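May, kitchen bench, afternoon

Second go at the lid question. The Gallanach sheet says a knob shaped like a cup "stays comfortable to hold throughout cooking." I'll believe it when I see numbers. Their test used 300 ml of water, and who cooks with that? Ours will use 2 liters, same burner setting, thermometer taped to the knob.

Fastero sent their lid weight as 384 g. Our scale hasn't been checked in months, so I'm not writing down a second figure until it has. Rashidi wants the result in the Statodico sheet, row 2000 onward. Fine, but the column marked "comfort" should go. Comfort according to whose fingers?

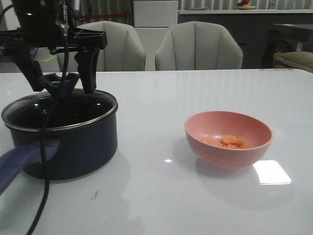

Knob shape is the only part of the claim I half accept. A straight knob gives you nothing to pull against, and a flared one should lift more easily with a mitt on. The one on the navy saucepan flares and has a notch in the top, which the sheet doesn't mention at all. Grip aid or decoration? My guess is decoration. Also want to know how the steel rim around the glass behaves, as I'd expect it to get hot well before the knob does.

To do: check scale, find the thick mitt, ask Gallanach what burner they used.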